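Clirus gripper kit, after a month on my desk

I bought the Clirus two-finger gripper to replace the stock one on my little printed arm, and I've now had it on and off since the start of March, swapping back to the old Uter gripper whenever I wanted to compare. Short version: I like it, and I'd still change a couple of things!

Fitting it took me 20 minutes, most of that spent rerouting cables (leave yourself more slack than the booklet tells you, the wrist pulls hard at full reach). The plugs are keyed, the screws all fit, and my controller picked up the new motor right away.
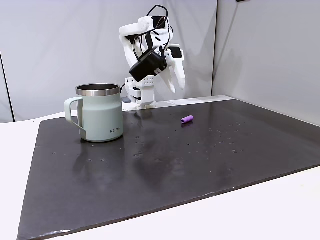

Gripper open over the mat, with the mug and the little purple cylinder.

Small stuff is where it shines. The old Uter used to squirt anything round out sideways, and this one closes slowly enough that I can nudge the arm over before it commits. Mugs are harder. The handle gets in the way of one finger, and if you come in low you end up shoving the thing around instead of lifting it.
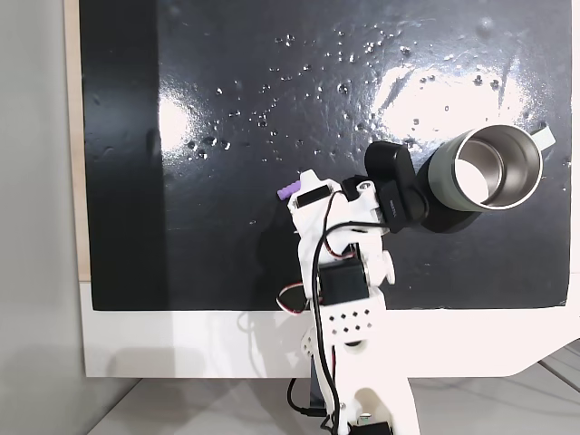

Rochelle Treloar, who has the same arm, told me to drop the closing speed to 157 and raise the torque limit a notch, and that helped a lot with heavier things. I wish those numbers were in the booklet. I also wish the motor didn't whine when it's holding, my cat leaves the room.

Would I buy it again? Yep, though I'd get the spare finger pads in the same order and save on shipping.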